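Notes to self, version 4. Twenty minutes plus questions. Water on the left. Do not start with the weather.

## Opening (2 min)

Good evening. I'm going to talk about why we can't throw things away, and I should declare an interest: I own three colanders.

*[Pause. If no laugh, carry on as if none was expected.]*

When my aunt sold her house in Zarville, I was the relative with a flexible schedule, so I got the job. Ten rooms if you count the porch, and by the end I did count the porch. I made a list, because I'm the kind of person who makes a list. It came to 1,560 items before I gave up and wrote "misc. string."

Ask for a show of hands: who has a drawer they can't fully open? Wait. Someone will point at a spouse.

## The three-second problem (4 min)

Every object gets the same trial. You pick it up, you look at it, and in three seconds your brain produces a lawyer.

- "It still works." (So does a payphone, in principle.)
- "It was expensive." The money left years ago and hasn't written.
- "Someone could use it." Who? Get a name and an address.

Tell the fondue story here. Short version! Last time it ran to six minutes and the moderator stood up. The essentials: two fondue sets, one wedding, one divorce, both sets still in the boxes, aunt insisting they were "for company." The company in question moved to Plolell in February and took up running.

*[Slide: kitchen counter]*

Kitchens are where this gets serious, so slow down. A kitchen counter is the most honest surface in a house. Nothing on it has been filed. Mail, keys, the charger for a phone you no longer have, something belonging to a child who is now in law school. My rule is that if a thing has spent a year on the counter, it either lives there or it leaves, and you have to say which one out loud. 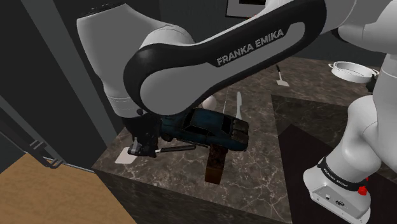

Zsófia Rácz objected to that rule when I tried this talk at the library. Her view was that a year is far too generous, that anything on a counter for a month has already won, and that the only cure is to move the counter. I've thought about it since and I can't find the hole in it. Credit her by name, then move on before anyone asks how you move a counter.

## Toys, and other people's childhoods (5 min)

Parents keep toys for the children. The children, when contacted, are surprised to hear this. I called my cousin and read him the contents of four boxes over the phone. He wanted one item, a plastic whistle, and then he asked me to mail it.

Key point, say it plainly: we often store things on behalf of people who never asked us to. Call them. It takes ten minutes and it'll empty a closet.

*[If the crowd is mostly over sixty, skip the attic joke. They've lived it.]*

The Raptis storage place out by the highway charges 112 a month for a unit the size of a generous elevator. My aunt rented one for years. I did the sum on the back of a takeout menu (also kept, also hers) and decided not to show it to her. Inside were a rolled carpet, a broken lamp and the box the lamp came in.

Do not do the lamp voice.

## What I do now (5 min)

The Felov method, named for the street I was parked on when I thought of it:

1. One room at a time, smallest first. The bathroom is a confidence builder.
2. Photograph the sentimental stuff, then wait a week. If you haven't looked at the photo, you have your answer. If you have looked at it, you also have a photo.
3. No sorting after 9 p.m. -- everything becomes precious after 9 p.m.
4. The "maybe" box gets taped shut and dated. You're allowed one. I have two, but I'm giving the talk.

Somebody will ask about books. Ákos Barta asked last time and we were there until they switched the lights off. Answer: books don't count. This isn't principled. I have 400 of them.

## Close (2 min)

My aunt's new apartment has one closet and a very small balcony. I visited last month. She gave me lunch, showed me the view, and sent me home with a bag of things she thought I might need.

*[Hold up the colander.]*

Thank the hosts. Remind people the handouts are by the door, and ask them to take only one.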